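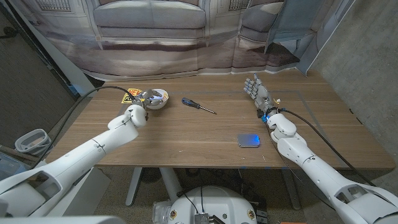
Como segmentar demonstrações bimanuais antes do treino

Neste tutorial explico o método que usamos no projeto Tavach para dividir demonstrações longas em segmentos curtos, cada um com uma instrução em texto. Escrevo em português, que não é a minha língua materna, e agradeço as correções.

O que é preciso

Um conjunto de episódios gravados com a câmara da cabeça, as posições das juntas dos dois braços e o estado das mãos. O nosso conjunto tem 485 episódios de mesa, com objetos pequenos: tigela, chave de fendas, caixinha de metal. Para a anotação utilizamos o Irkumitz, mas qualquer editor que mostre vídeo e curvas na mesma linha de tempo serve.

Passo 1. Alinhar os sinais

Antes de cortar, verifique o atraso entre o vídeo e as juntas. Procure um instante em que uma mão começa a mover-se depois de uma pausa e compare os dois sinais. No nosso caso o atraso era de cerca de 40 milissegundos, constante dentro de cada episódio. Corrija-o uma só vez, no ficheiro de origem, e guarde o valor nos metadados.

Passo 2. Propor os cortes

Calcule a velocidade de cada punho e marque os mínimos locais. Junte a esta lista os instantes em que uma mão abre ou fecha. Cada braço deve ter a sua própria lista. No início nós somávamos as velocidades dos dois braços e perdíamos muitos cortes, sobretudo quando um braço segurava e o outro se aproximava.
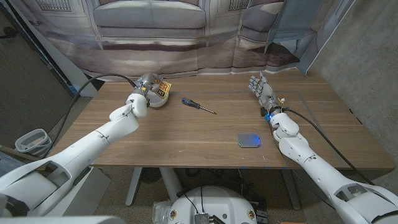 Quando uma mão segura um objeto e a outra fica aberta, à espera, o braço parado também recebe uma etiqueta. Nós escrevemos "manter" para o braço que segura e "livre" para o outro. Se a etiqueta ficar vazia, o modelo aprende a tratar esse braço como ruído e ele começa a derivar durante a execução.

Passo 3. Rever à mão

Uma pessoa vê todos os cortes propostos e pode apagar, mover ou acrescentar. As regras de revisão foram escritas por Nadège Poulain e são curtas:

Um segmento com menos de 2 segundos é unido ao vizinho, exceto se contém um contacto.
A instrução nomeia o objeto e o braço.
Um contacto falhado fica no conjunto, com a marca "repetição".

A terceira regra foi a mais discutida. Na primeira versão retirávamos os contactos falhados, e a política obtida não sabia recuperar depois de uma preensão má.

Passo 4. Treinar e comparar

Treine a mesma política com os episódios inteiros e com os segmentos, sem mudar outros parâmetros. Repetimos cada treino com 4 sementes diferentes. Com segmentos, o braço que espera ficou mais estável em todas elas. Na aproximação à tigela não encontrámos diferença clara, e penso que ali o limite vem da câmara e não dos cortes.

Problemas conhecidos

Os cabos nos braços podem produzir pequenas oscilações no punho, que aparecem como mínimos falsos. Um filtro passa-baixo antes do passo 2 resolve a maior parte dos casos. Se usar o formato Sin para exportar, confirme que as duas listas de cortes são gravadas em separado, porque a opção normal faz a fusão delas sem aviso.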